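4.2 Evaluation of the Treline hand-held kit

The second product under review is the Treline kit, sold by Sostcombe as a complete package for recording manipulation demonstrations without a robot present. It consists of a pair of hand-held grippers, a head-mounted camera, a recording unit and a license for the vendor's processing software, Lullska. We bought the kit at list price and received no support beyond what any customer would get. The review unit was the second hardware revision, and all results below were obtained with the firmware supplied on delivery.

Four criteria were applied, the same as for the Palamarchuk system in Section 4.1: setup time, completeness of the pose track, operator fatigue, and the share of recordings that could be replayed on the target arm without manual repair. Recordings were made by three operators (Teoh, Noiphan and Limsakul), of whom only Teoh had used hand-held grippers before. Each operator worked through 8 household tasks in a furnished room. The tasks were chosen to include objects larger than the gripper opening, and chairs in particular, as the vendor's own material is limited to tabletop work. Sessions were kept to one task at a time, with a break between tasks.

Pose is recovered from fiducial cubes fixed to the gripper bodies and observed by the head camera. The method needs no external tracking stations, but it depends on the operator keeping both cubes in view. Figure 6 shows a working posture from the chair tasks, with the left gripper raised among the chair legs, its fingers spread around one of them, and the right gripper pointed at the floor.
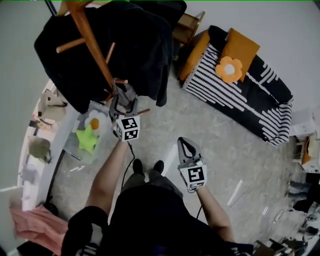 Figure 6. Head-camera view during a chair task. Each gripper carries a white cube marker with black square patterns.

Does the kit need a calibrated room before recording can start?
Calibration is tied to the head camera and the grippers, so moving to a new room requires only a short check of the camera mount and a fresh start of the recording unit.

The check is described in the vendor's manual in a single paragraph, which we found insufficient. Noiphan and Limsakul both skipped the final step on first use, and the software accepted the recordings without a warning. The fault appeared only in processing, as a constant offset between the two hands. Garg wrote a small script that compares the hand-to-hand distance at the start of each recording against a reference pose, and this was used for all later sessions. The affected recordings were repeated and the originals excluded.

Across the full set we collected 3,000 recordings. Loss of the pose track was concentrated in tasks where a hand passed behind furniture. Lullska fills short gaps by interpolation and marks them in the output file; longer gaps cause the recording to be split. The splitting is conservative and cannot be adjusted in the standard license. For tabletop tasks this had little effect. For the chair tasks it produced many fragments that were too short for training, and Kragh, who carried out the replay tests, rejected these without attempting repair.

Operator fatigue was rated after every session on a scale from 1 (none) to 7 (unable to continue). The highest rating given was 6, by Limsakul, following a task with long periods of overhead reaching. All three operators attributed the strain to the weight forward of the grip. Cable routing was a separate complaint. The cables are thin and flexible, but the clips supplied for fixing them at the elbow opened repeatedly, and we replaced them with fabric straps.

Compared with the Palamarchuk system, the Treline kit is faster to set up and easier to carry between rooms, and it is weaker wherever the hands leave the view of the head camera. We consider it suitable for tabletop collection as delivered. For furniture-scale work we would want access to the gap threshold and a second camera, which Sostcombe lists as an option but could not supply during the review period. Results for the remaining product are given in Section 4.3.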